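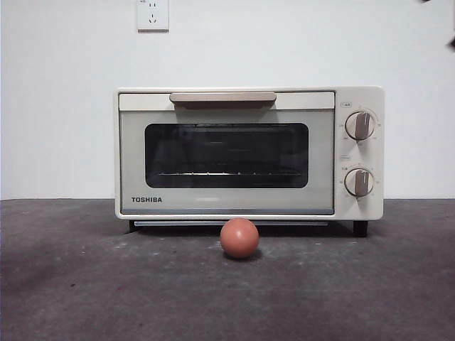

4. Small cooking appliances and the evening load

4.1 Ownership and reported use

The 955 households in the Otatora survey were asked which cooking appliances they owned, where these were kept, and on how many days of a normal week each was used. Answers were given by the person who did most of the cooking. Where two people shared the task equally, both were invited to answer and the higher figure was kept.

Built-in ovens were present in most owner-occupied homes but in far fewer of the rented flats, particularly in the older blocks of the Mussa district, where kitchens were fitted before individual electricity meters became standard. Tenants in these blocks relied on countertop ovens, single hotplates and kettles. Several remarked that they had bought a small oven as a temporary measure and had kept it through more than one move. Ownership alone is therefore a poor guide to demand. A countertop oven in a flat without a built-in one does the work of a main appliance, while the same model in a larger house may be used only for bread.

Reported use was also uneven across the week. Monday was named more often than any other day as one on which food was reheated, and respondents linked this to leftovers from the weekend. We did not ask about this directly, and the pattern should be read with caution.

4.2 Metered sub-sample

To check the survey answers, 50 households agreed to have Cevix plug meters fitted to their small cooking appliances during September. The meters stored a reading every five minutes and were read at the end of the month. Households were asked to cook as they normally would and to leave each meter in place, even if an appliance was moved to another socket.

The space available for an appliance affected how it was used. Where an oven had a settled place on the worktop, it was switched on more often and for shorter periods. Where it had to be taken out of a cupboard, use was less frequent but each session lasted longer, as people tended to prepare several dishes at once. Figure 4 shows a worktop position beside a plain wall.

Figure 4. Countertop appliance and adjoining work surface.
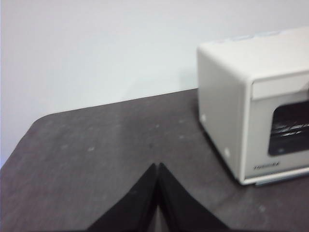 The difference between the two groups matters for load forecasting. Short, frequent sessions spread demand over the evening, whereas long sessions fall together in the hour before the main meal. The network operator, Deltia, at present treats all small cooking appliances as a single class with one daily profile. Our readings suggest that this profile is reasonable for houses but gives too low a peak for blocks of rented flats – the very buildings in which shared supply cables are oldest.

Survey answers and meter readings agreed well for kettles and hotplates. They agreed less well for ovens, where respondents tended to leave out short periods of reheating. For this reason the estimates in Section 5 use reported ownership from the full survey but take session length from the metered households only. Four meters returned incomplete records and were left out of the analysis of session length, though the survey answers from the same homes were kept.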